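Flovgate Table Hire – Frequently Asked Questions

Questions we get most often about hiring tables for parties, fairs and meetings. If yours isn't covered, use the contact form.

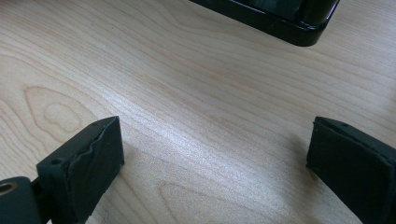 How long does a hire last?
The standard hire is two nights, so you can collect the afternoon before your event and bring everything back the morning after. Longer hires are charged by the extra night.

Do you deliver?
Yes, within 12 miles of the Flovgate depot. Beyond that you will need to collect, or ask us for a price. Delivery is to the ground floor only. We don't carry tables up stairs.

Will the tables fit in my car?
The small folding ones go in most hatchbacks with the back seats down. The long ones don't. Please measure before you come – we have had to send people home.

Is there a deposit?
£39 per booking, paid by card when you book. It goes back to the same card within a few working days of the return.

What counts as damage?
Burns, deep scratches, bent legs and anything that has soaked into the top. Light marks from normal use are fine and we won't charge for them.

Can I put hot dishes straight on the table?
No. Use mats or a thick cloth. The same goes for tea urns and slow cookers.

Do I need to clean them before I return them?
Wipe them down with a damp cloth and dry them. Please don't use bleach or scouring pads. Sticky tape should be peeled off, including the bits underneath.

Can I leave tables outside overnight?
Not without cover, and not on wet grass even with cover. A gazebo with sides is all right if the ground is dry.

Do you supply tablecloths and chairs?
Chairs yes, tablecloths no. Chairs are booked on the same form and we keep over 294 of them, but December and the school fair weekends in June go early.

What if I need to cancel?
Tell us a week or more ahead and you get everything back. After that we keep the deposit and refund the rest.

Can I change the number of tables after booking?
Usually, if we have them. Reply to your confirmation email with the new number and we'll send a fresh total.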